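Search this site Go

Keeping a Desk in Order
A page for young readers from the Senidau Children's Library

A desk is a place for work. When pens, scissors and small boxes are spread across it, there is less room for paper and books. 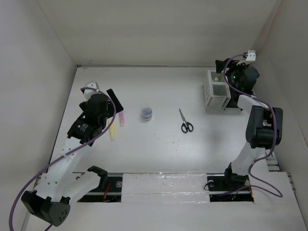

Tidying begins with sorting. To sort is to put things that are alike together. Highlighters belong with other highlighters, because they are used for the same job. Scissors are a cutting tool and should have a place of their own. Very small things, such as paper clips or beads, are easily lost, so they are kept in a container with a lid.

Choosing the right holder

A basket with slatted sides has gaps that let you see what is inside. It suits larger items. A paper clip would slip through the gaps and is better kept in a small container. A clear plastic container is useful for another reason – you can get an idea of what it holds before you take off the lid.

Looking after highlighters

The ink in a highlighter dries when air reaches the tip. Push the cap on until it clicks. Pink and yellow are common colors for marking words, and a pale yellow lets the print show through well. Highlighters may be stored lying down.

Handling scissors

Close the blades before you put scissors down. When you pass them to another person, hold the closed blades in your hand and offer the handles. If they go into a basket, the blades point to the bottom.

How long does it take?

In January, the library asked 19 children in its Makris Room to tidy their desks at the end of each visit. Most needed roughly seven minutes. Haruto Kinoshita, who leads the room, now rings a bell when it is time to begin.

Words to know

Sort: to put like things together.
Slatted: made of narrow strips with spaces between them.
Container: anything made to hold something else, such as a box, a jar or a basket.

Page last checked Mar 9, 2019. Printed copies may be requested at the front desk.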